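Dining table

A dining table is a table at which people sit to eat their meals. In many homes it is also used for schoolwork, sewing, paying bills and talking with guests. The size and the height of the table, and the space left around it, have a strong effect on how comfortable a room is, and for this reason the subject is treated in most handbooks of home furnishing.

History

In older European houses the table for eating was often not a permanent piece. Boards were laid on trestles before the meal and taken away after it, so that the same hall could serve for other things. Fixed tables with heavy legs became common later, first in large households. A separate room only for dining is a more recent custom, and in small apartments it never became usual.

In the town of Sindutitz, the joiners made a narrow table which stood against the wall during the day and was pulled out in the evening. The local historian Rosário Bastos has described these tables in detail. She notes that the side facing the wall was normally left without finish, and that many families turned the table when the front side became worn. The Sindutitz museum keeps 13 of them, and one is still used by the staff for lunch.

Height and space

The top of a dining table usually stands between 28 and 30 inches above the floor. The seat of the chair should be 10 to 12 inches lower than the top. If the difference is smaller, there is little room for the legs, and if it is bigger, the arms must be lifted in an uncomfortable way. Chairs with armrests need a separate check, for the armrests may strike the edge of the table when the chair is pushed in.

Each person needs a width of 24 inches at the edge. Behind the chair, 36 inches of free floor is enough to sit down and stand up, but when other people must pass behind a seated person, more is needed. In her guide to small rooms, Heledd Gough recommends to mark the outline of the table on the floor with paper tape and to live with it for a week before buying. 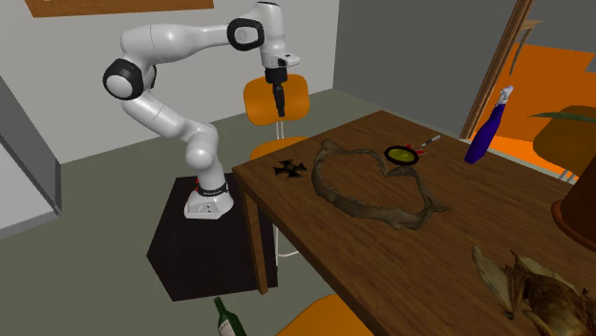

The position of the legs is as important as the length of the top. A table with four legs at the corners is stable, but a person who sits at the corner has a leg between the knees. A table with one central foot avoids this problem, although it can tip if somebody leans heavily on the edge. Trestle tables are comfortable along the sides and less comfortable at the ends.

Shape

The rectangular table is the most common shape and fits best in long rooms. The round table lets all persons see each other, but it becomes impractical when the diameter is large, as the dishes in the center are then hard to reach. The oval table is a compromise between the two. Square tables are suited to four people, and two of them can be put together for a bigger company.

Extending tables

Many tables can be made longer with extra leaves. In the draw-leaf type, the leaves are kept under the top and pulled out at the ends. In the butterfly type, a folded leaf is stored in the middle. The workshop Howells, in Novgate, became known for a draw-leaf table with wooden runners and no metal parts. According to the notes of its foreman, Ivan Kushnir, the workshop made 1,053 tables of this model. The runners were rubbed with candle wax every November, when the heating of the houses made the wood shrink.

Care

Solid wood moves with the humidity of the air, and a table should not stand directly beside a radiator. Oiled surfaces are simple to repair at home, whereas lacquered surfaces resist stains better but are difficult to restore when they are scratched. Water should be wiped up at once, and hot pots should be set on a mat. Leaves that are stored apart from the table may take a different color from the top, because they receive less light.

See also

Dining room
Drop-leaf table
Sideboard
Trestle table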